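3.2 Demonstration Setting and Procedure

The demonstration was held during the September open day at the Zernham site, in a curtained area of the ground floor that the laboratory uses for recording. Visitors entered in groups, each of which stayed for a single session. A session had two parts: a short introduction given by a member of the staff, and a period in which visitors could handle the tool themselves. In all, 334 visitors passed through the area, and 30 of them agreed to complete the full protocol reported in Section 4. The remaining visitors watched or tried the tool without being recorded.

The tool used throughout was the Lolon hand-held gripper, which carries two opposing fingers and a camera directed at the space between them. The operator moves the tool by hand and closes the fingers on an object, and the camera records the work from the position of the tool. The recordings are later used to prepare manipulation policies for a fixed arm. No arm was operated during public hours. This decision was made by the site safety office before the event and applied to all groups in the building.

The object set was kept small so that sessions would remain short. Earlier visits to the laboratory had shown that guests spent much of their time choosing among objects when many were offered, and that the choice itself became a topic of conversation. For the open day, the set was therefore limited to flat and block-shaped items of wood. The pine board was given to every participant, as it is wide in comparison with the fingers and requires the operator to think about the angle of approach before closing. Figure 4 is taken from the board task.

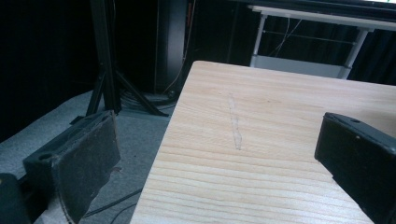
Figure 4. View from the hand-held gripper during the board task, with the pine board between the two fingers. The pad on the inner face of the left finger is frayed at its lower edge.

Participants received the same spoken instructions, read from a card by Chaimae Samir. They were asked to approach the board, bring the fingers to its edges, close the tool, and hold the position until told to release. The starting position of the board was not fixed. Staff set it down at a different angle for each person, and participants were free to walk to either side. They were not corrected during an attempt unless a cable or a stand was at risk of being struck. Each participant made 2 attempts, and both were kept regardless of outcome.

Equipment remained in place on the carpeted floor for the whole day. We chose not to clear it away between groups, as the recordings were intended to reflect the ordinary condition of a working laboratory. Cables, stands and furniture therefore form part of the background in a large share of the material. Unathi Naidoo supervised the floor and kept a written log of interruptions, including spoken questions from the audience, pauses to charge the tool, and attempts that had to be restarted. The log was later matched to the recordings by time of day.

The condition of the finger pads was also considered. Pads wear with use, and a worn pad may change the way in which an object is held. Replacement pads were available on site, but it was decided that a change during the day would introduce a difference between the morning and afternoon groups that could not be separated from other effects. The pads fitted at opening were accordingly left on until closing. Readers who wish to compare our results with those of the Grewal study should note that its authors fitted new pads before every participant.

Surface marks on the board were treated in a similar manner. The board was not sanded or exchanged, and visible grain and scratches were left as they were. For the purposes of annotation, such marks were ignored, and only the outline of the board was traced. Annotators worked in the Nestesen labeling program from a set of 4000 still images drawn from the recordings. Images in which neither finger could be seen were removed before labeling began.

After the second attempt, participants were invited to answer a short written questionnaire at a table outside the curtained area. It asked whether they had used a similar tool before, which hand they had used, and whether the purpose of the recording had been clear to them. Responses to the last item are discussed in Section 5, together with comments offered by visitors who did not take part.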